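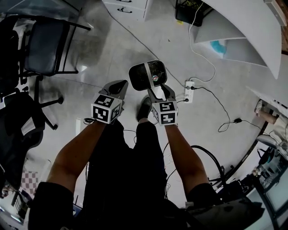

A dark square container with a black rim and a small round sticker.

13/06/2026

Hello again, dear readers. Today I want to write about the walnut caramels which I made for my cousin's engagement party. I made them three times in one month, and only the last time I was satisfied, so I have some notes.

The recipe comes from my neighbor Tonantzin Montes. She gave it to me in October on the back of an envelope, with no temperatures at all. It said "cook until it is the color of a fox." I like this very much as a sentence, but I burned the first pot. A fox in my imagination was too dark.

For the second pot I used a thermometer and stopped at 118 degrees Celsius. If you want caramels which hold their shape but are soft to bite, I would stay near this number. In my kitchen two degrees more already made them hard for the teeth of my aunt.

What you need:
300 g white sugar
120 g glucose syrup
250 ml heavy cream
60 g butter, cut in small pieces
100 g walnuts, toasted and chopped
5 g flaky salt

Warm the cream in a small pot and keep it warm. In a bigger pot, melt the sugar with the glucose over medium heat. Do not stir it with a spoon at this stage, only turn the pot a little by its handle. When it is amber, take it from the heat and pour the cream in slowly. It will rise up very much, so please choose a pot which looks too large for you. Then put in the butter, go back to the heat and cook to 118. Mix in the walnuts and half of the salt, and pour everything into a lined square tin. The rest of the salt goes on top after 5 minutes, otherwise it sinks.

Leave the tin overnight on the counter. I tried the refrigerator with the second batch and the caramel became sticky on the surface when it came back to the room. I cut with a long knife which I oil lightly, and I wipe it after every second row. From this tin I get 54 pieces, and 40 of them went to the party. The rest stayed with us and did not live long.

The wrapping took me more time than the cooking. I bought waxed paper from Gukeck, the small baking shop behind the Villalobos bakery, and it was good, it twisted well and did not open again. The cheaper paper from the supermarket unrolled itself on the plate. For the table I put the caramels in low glasses, with a ribbon in the dark green of the invitations. My cousin wanted gold, but we could not find a gold ribbon which was not shiny like a Christmas tree.

Several people asked me about chocolate. Yes, you can dip them. I dipped a few in the 70 percent chocolate from Irkoreck and for my taste it was too strong next to the walnut. A milk chocolate would be better, I think. Let the caramels be fully cool before you dip, or the chocolate will crack at the corners the next day.

They keep for nearly 2 weeks in a closed box with baking paper between the layers. My mother carried a box by train to Besham and she wrote me that they arrived well, only a little flat on one side.

Next time I would like to try the same recipe with hazelnuts and a spoon of coffee. If you have made caramels with coffee, please write to me in the comments whether you put it in the cream or at the end.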